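Last updated Wed 15 December

The Lever

The fault came up again at the start of the second shift. Grip error, cell two, same as Monday. She put down her coffee and went over with the hex keys.

The Clurano cell stripped old desktops. Cases came in from Ekcombe on pallets, 30 to a layer, lids already off. The arm went in and took out the parts worth selling. It was good at cards and fair at memory. The small lever beside a processor socket gave it trouble. It would come down to the lever, close, and come up with nothing.

She read through the log first. 128 tries since the last service, and the misses had started early. The last tech had written "recalibrated, OK" and gone home.

1. Zero

She locked out the cell, hung her tag on the switch and opened the gate. The fixture held a plain steel block with a hole in the top. She switched to teach mode, set the speed at 10 percent and jogged the gripper down until the pin slid into the hole. The numbers matched the sheet. So the arm knew where it was.

She wrote that down and brought it back up.

2. Screws

Her old boss at Trilum used to check screws with his thumb, and she still did it that way before she got out the driver. She went over the left bracket, then the linkage on the right. All of them were snug. She moved the linkage by hand and felt for play. There was a little, no more than she would have liked on a new one. The joints had been due for grease at 600 hours and they had almost doubled that. She cleaned them, greased them, and wiped off what came out.

3. The board

She clamped a scrap machine in the fixture and shut the gate. The board was green, with a blue slot on one side and a card still in it. She sent the gripper down at crawl speed and stopped it at the socket to look at the wrist camera on the pendant.
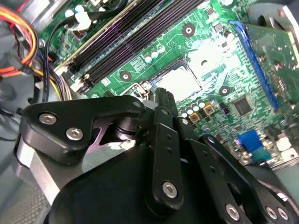

4. The offset

The program had been written for a Kneževič tray, which sat a hair lower than the new one. She found the tray height on the third page of settings, where it had been since June. She measured the new tray twice with the caliper and typed in the number.

Then she ran it. The gripper went down, closed, and the lever came up with it. She ran it again on another case and got the same.

In the log she put the old height, the new height and the grease. She took her tag off the switch. Her coffee had a skin on it, and she drank it standing by the gate while the next pallet came in.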